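Handout 7: Keeping a dried fungus collection
Module tutor: Yvonne Blackburn
6 min read

A dried specimen is only as useful as the notes kept with it. Colour, smell and the feel of the cap all fade within hours of picking, so write them down in the field. The packet label needs at least the collector's name, the date, the place and what the fungus was growing on. "Under trees" is not enough — name the tree if you can.

Dry specimens slowly in moving air at a low heat. Slice thick caps in half first. They are ready when they snap, and they should go into packets the same day, before they take up moisture again. 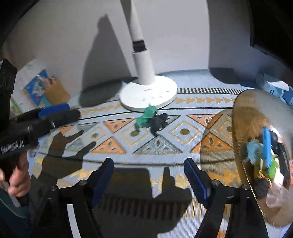
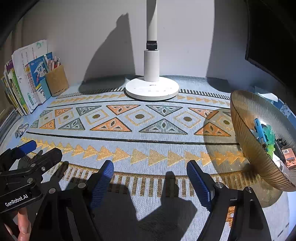 Spore prints are made before drying. Lay the cap gills down on a clean glass slide, cover it with a cup and leave it overnight. Fold the print into its own small packet and give it the same number as the specimen.

Numbering. Use one running series for your whole life as a collector and do not start again each year. The Luredgate collection has 13 boxes from one donor who restarted every February, and Verena Fuchs is still sorting out which number 153 is which.

Pests. New material is frozen before it joins the shelves. Beetle larvae will eat a bracket fungus from the inside and leave the surface looking sound, so tap older brackets over white paper and look for dust.

Reading for next time: Kofler's notes on type specimens, first section only. Bring one packet of your own, fully labelled.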